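Towels, tea towels and the linen cupboard: what changes after the holidays

23 Dec 2019

The linen cupboard on the first floor at Carach House has been emptied, wiped down and filled again, and a few things are now kept in different places. Please read this before you next go looking for a bath towel, particularly if you are helping with the guest rooms over the break.

The old arrangement went back to when the house had half as many beds. Bath towels were on the top shelf, where shorter people could not reach them, and the hand towels were split between the cupboard and a chest on the landing. Sheets had been pushed in wherever there was a gap. By September the door would not close, and the bottom shelf had started to bow at the left-hand end.

The shelf has been replaced. The new one is deeper than the others by a few centimetres, so please don't try to swap it round. Bath towels now go there. Hand towels and flannels are on the middle shelf, and sheets and pillowcases are above them, with singles on the left and doubles on the right. Blankets stay in the landing chest. Tea towels have moved downstairs altogether and are in the wide drawer beside the kitchen sink, where most people had been leaving them anyway.

We have 442 pieces in all, counting flannels, which came as a surprise to those of us who did the sorting. The last list, pinned inside the door, was well out of date and has been taken down. A new one is in the office. If you take something out of use, cross it off there and put the item in the rag bag under the stairs.

A word about folding, which caused more discussion than anything else. The shelves were full of towels folded in every possible way: rolled, quartered, folded in thirds, and a good many simply dropped in. A mixed pile leans, and then slides out when the door is opened. From now on we would like everyone to use the same fold for bath towels. Lay the towel out on a table, bring the long sides together, then fold it in three from the short end. Smooth it with the flat of your hand after each fold. The rounded edge goes to the front of the shelf.

It is much easier on a table than on a bed or against your chest. A towel that has been folded while held in the air nearly always comes out crooked, with one corner poking past the rest, and the woven bands at the ends don't meet. If the bands line up, the towel is square. If they don't, open it out and start again, as pulling at the corners only stretches the cloth.
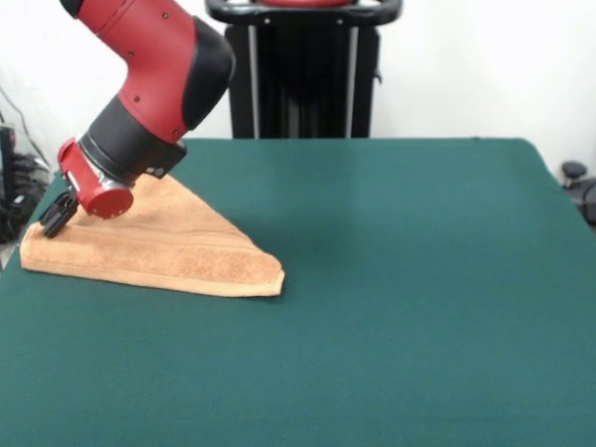 House and Laundry Notes
By Priedītis

Terry towels are the awkward ones. The pile grips itself, so a crease that has gone in at an angle tends to stay there, and a towel that started out as a rectangle can end up with three corners. The tan towel on the green table has got to that stage, with its darker border running along the bottom edge and one squarish tip sticking out at the right. The answer is to open it out fully and take the long sides first. A diagonal fold is fine for a napkin but takes up far too much of a shelf.

Thin cotton towels and the waffle ones give less trouble. They can be folded once more than the thick ones and stacked higher. Please keep thick and thin in separate piles, even when they are the same colour.

Washing is the same as before. Towels go in at sixty and are not mixed with sheets. We have stopped using fabric softener on towels, and the bottle has been removed from the laundry room so that it isn't added by habit. Softener leaves a coating that makes them less good at drying anything. If they feel stiff off the line, a hard shake by the short end before folding is usually enough.

Make sure that towels are properly dry before they go into the cupboard. Feel the border and the hem, as these are the last parts to dry. One damp towel in the middle of a pile will make the whole shelf smell, and we had to rewash a good number in the autumn for exactly this reason. The cupboard door can be left open for an hour after filling it - the landing heater is close by and the air does it good.

On replacements, Istov has quoted for new bath towels and Grindis for sheets. We have set aside 2,000 for the two together, to be spent in the new year. The house will be ordering a mid-weight towel this time. The heavy ones bought last time are pleasant to use, but they take most of a day to dry indoors in winter and three of them fill a machine. If you have a view on colour, leave a note in the office. White shows every mark, and the dark blue ones shed on everything for months, so something in between seems likely.

Old towels that are thin but not holed will be offered to the animal shelter first. They take bath and hand towels but not flannels, and they ask that everything is washed and bagged. Bags are in the laundry room, on the hook behind the door. Please don't put sheets in with them, as they have more than they can use.

Clean sets for the guest rooms have been made up already and are on the landing chest, one bundle per bed. Each has a bath towel, a hand towel and a flannel. Used sets should come down to the laundry room by ten in the morning, and the wicker basket should go back upstairs afterwards.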